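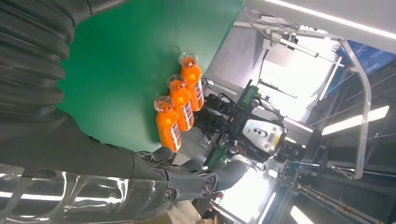

Search this site Go

September 26, 2023
By Pavithra Krishnan

Last updated: September 26

The council in Grorkton wants to put face-matching software on the cameras at its bus station, and it would like us to know that the whole thing is a trial. I have lived here long enough to be wary of that word. The parking app was a trial too, and I now can't park outside my own dentist without it.

The supplier is a firm called Stilov. Its leaflet, handed out at the library last week, says faces that don't match the watch list are "discarded instantly". I asked the man at the stand what instantly meant. He said it depended on the settings. I asked who chose the settings and he gave me another leaflet.

The council's paper runs to 40 pages and spends 7 of them on the colour and wording of the signs. The watch list gets one paragraph. It may hold up to 300 people, picked by "the council and its partners". Which partners? Shops? The bus company? A school that has had enough of somebody's son? The paper doesn't say, and I suspect the people who wrote it haven't settled the matter either.
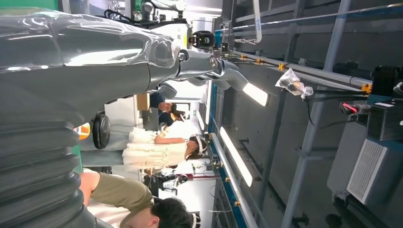
Supporters point to Esdale, where the same system went in last November and where, we are told, complaints about trouble at the station fell. Perhaps they did. Esdale also mended the lights that winter and kept the waiting room staffed until the last bus. I would like to know which of those did the work before we pay for the dearest one.

Vimala Ramasamy, who used to sit on the transport panel and is no enemy of cameras, put a fair question to the meeting: if your face is matched by mistake, whom do you ring? The answer was an email address. She asked how long a reply would take and was told 17 working days. Try explaining that to an employer when you were held at the barrier and missed your shift.

I'm told I needn't worry if I've done nothing wrong. I have never found that much of a comfort. My name gets muddled with other people's at the chemist, and the chemist has my date of birth.

Councillor Shenoy says residents can opt out by using another entrance. There is one other entrance. It is by the bins, it has steps, and it shuts at six.

The vote is in November. Comments can be left at the front desk of the town hall, on paper, and I would ask for a receipt.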